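4.2 How sale prices follow the shoreline

What surprised us most, and what we think deserves far more attention than it has had, is how little of the lake premium in Fladthorpe depends on the water itself. We had 1,858 completed sales to work with, of which 373 were houses with their own frontage, and we went in expecting clear water to carry the price. It does matter. But once lot size, age of the house and distance to the nearest paved road are held fixed, the length of usable shore does much more of the work!

By usable shore we mean the stretch where a person can walk from the lawn into the lake without steps, reeds or a retaining wall in the way. Willems, the north basin, is a lovely case for this measure. Its lots were drawn long and narrow when the old mill land was split up, so two neighbors can have nearly the same acreage and very different access. Burnov, to the south, has wide lots and a steep bank, and buyers there seem to pay for the view and for the dock permit that comes with the deed.

We left out 17 sales between family members, and six more where the frontage recorded by the county did not match the plat map. Teodor Holmgren went through those six by hand, and his notes (kept with the data) are well worth reading for anyone who plans to use county frontage figures. In most of them the shoreline had been measured along the road side of the lot.

Season turned out to be a smaller matter than local agents had told us. Homes that closed in December sold for a little less, but nearly all of that gap goes away when we compare houses in the same condition. A house that has been cleaned, aired and kept up through the off months holds its price very well — even with ice on the lake and the dock pulled in. We scored condition from the listing agents' inspection sheets, with kitchens and baths scored apart from the rest of the house (Figure 3). Kitchens gave us the cleanest link to price of any indoor item, and we would love to see this tried on lakes with older cottages than ours.

One result we can't yet explain is the strip along Sender Road, where houses across the street from the water sell almost as high as those on it. Shared beach rights are the likely answer, but the deeds are worded in many ways and we have not coded them all.

Figure 3. Countertop and spray bottle.
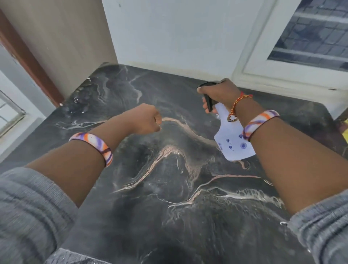

Duyên Tăng, commenting on an earlier draft, wrote that the Sender Road deeds should be coded before anything is said about beach rights, and that some of those rights may have lapsed when the lots were resold.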